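How to Test Whether a Robot Can Take Over an Enclosure Closing Station
Pristard Bench Notes
Written by Ingrid Montoya

Closing a small electrical enclosure is a common first candidate for automation. A person sets the lid on the body, holds it, drives the screws and moves on. The procedure below measures how much of that a two-finger gripper can do at your station.

Before you start

Use production parts. Painted enclosures that have been through rework are better than new ones, as smudges, scuffs and leftover tape all affect vision. Set aside 200 units. Write down the screw size, the torque value and the allowed gap at the lid seam.

Step 1. Split the job
List each motion separately: pick body, place body, pick lid, seat lid, hold, find hole, start screw, drive screw, check. Score each one by itself. A single pass rate for the whole job hides the step that fails.

Step 2. Set the baseline
Have a trained operator close 4 units at normal pace. Record the time for each motion and keep the slowest value.

Step 3. Run without screws
Let the robot pick and seat the lid only. Check the seam on every side with a feeler gauge. At our Grimshaw cell, seating was the easy part. Shona Hapeta logged 879 lid placements there, and the ones that failed were nearly all lids that had been put down at an angle in the tray.

Step 4. Add the hold
Bring the fingers in at a lower corner of the body and keep the closing force low. Narrow fingertips give very little contact area, so the box can pivot when the driver pushes down on the opposite corner. If it moves, add a fixed stop before you increase force. 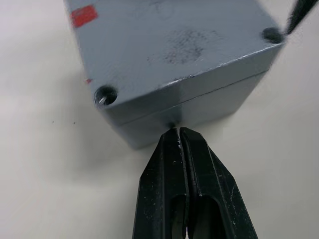

Step 5. Add hole finding
Recessed holes are dark inside, and how dark depends on the angle of the light. A system tuned on one corner may miss the next. Test every hole position under the lighting used on the shift. Do not count a find unless the driver tip enters the recess on the first attempt.

Step 6. Drive the screws
Stop the run after 3 cross-threaded screws in a row and inspect the driver alignment. Replace damaged bodies before you resume.

Reading the result

If Steps 3 and 4 pass and Step 5 does not, a shared station is the practical choice: the robot loads and holds, the operator drives. As of 16 June 2021 our Pideck line works this way. We will repeat the full test in October with a lit driver head.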